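Guide de l'adhérent – Plan d'épargne retraite Pretum
Section 4. Modifier le montant de vos versements

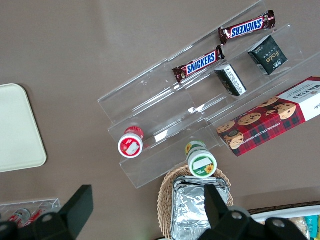
Présentoir à gradins transparent et barres Snickers.

La présente section décrit la procédure de modification des versements programmés depuis l'espace adhérent Pretum. Elle ne s'applique ni aux versements exceptionnels (section 5) ni aux transferts entrants (section 7).

4.1 Avant de commencer

Munissez-vous de votre numéro d'adhérent et de votre dernier relevé annuel. L'option retenue à l'adhésion figure en première page du relevé.

4.2 Procédure

1. Connectez-vous à l'espace adhérent, puis ouvrez le menu « Mon plan ».
2. Sélectionnez « Versements programmés ». Le montant en vigueur s'affiche en euros et par an.
3. Cliquez sur « Modifier » et saisissez le nouveau montant annuel, sans décimale.
4. Choisissez la périodicité : mensuelle, trimestrielle ou annuelle.
5. Vérifiez le récapitulatif. Pour un passage de 1 961 à 2 124 euros par an, la ligne « Écart » doit indiquer 163 euros.
6. Validez au moyen du code reçu par SMS.
7. Téléchargez l'avenant et conservez-le avec votre contrat.

Note : toute demande validée avant 17 heures est enregistrée le jour même. Le nouveau montant s'applique à l'échéance suivante.

Attention : au-delà de 2 000 euros par an, l'option « Prélèvement simplifié » n'est plus disponible. Un mandat signé doit être joint à la demande, faute de quoi l'ancien montant reste en vigueur.

4.3 Annulation

Une modification peut être annulée tant que son statut est « En attente ». Une fois l'avenant émis, adressez une demande écrite au service Adhérents, à l'attention de Samira Semaan.

Rubriques associées
- Section 5. Effectuer un versement exceptionnel
- Section 6. Désigner un bénéficiaire
- Section 7. Transférer un contrat Vorton

Contact : service Adhérents Pretum | © Pretum, tous droits réservés | Haut de page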